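Pitch Clocks and the Case for a Longer Inning Break

Wed 28 August

The Morcombe club plays in a ballpark that opened in 1889, and it still turns over its gates the way a much smaller park would. There are 3 of them. On a good night in July, 1579 people came through, and the ushers' count had a fair share of them reaching their seats in the second inning or later.

That matters more now than it used to. With a pitch clock running, a minor league game in this circuit is often finished before a family that arrived late has eaten. The league office treats the shorter game as a settled benefit. I think it is a benefit with a cost, and the cost falls mostly on the home club.

A clock removes dead time between pitches. Few people miss it. The trouble is that the league shortened the break between half innings in the same rule package, and the two changes do different jobs. The first affects how the game is played. The second affects what a spectator can do without missing any of it. A trip to the concession stand at Morcombe takes longer than one break, so a fan who goes for food gives up at least one batter and usually a full half inning.

Benell tried a compromise last season. The break after the third and sixth innings was lengthened by 130 seconds, and every other break stayed as written. The added time came to less than five minutes per game. Pitchers were told in advance and adjusted their warmup throws. I saw nine games there and could not point to a single inning that went badly on account of the wait.

Zulero went the other way and asked for mobile ordering with delivery to the seat. It works well in the lower rows. In the upper deck the runners fall behind by the fourth inning, and orders back up until the kitchen closes the queue. 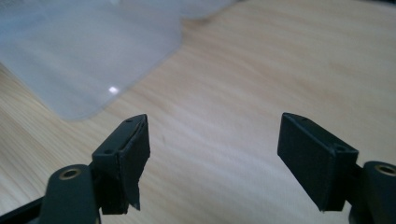

A light wood tabletop with a translucent plastic sheet lying on it.

The objection to the Benell plan is that it invites more. If two long breaks are allowed, a club will ask for four, and the saved time will be sold back as advertising. Beltrán made that argument at the July meeting, and it is a fair one. The answer is to write the limit into the rule: two breaks, fixed innings, fixed length, with no sponsor reads over the public address system during the added time.

The league votes on the schedule rules before the playoffs. It should leave the pitch clock alone and adopt the two long breaks for one full season, at every park, with concession and gate numbers reported by each club.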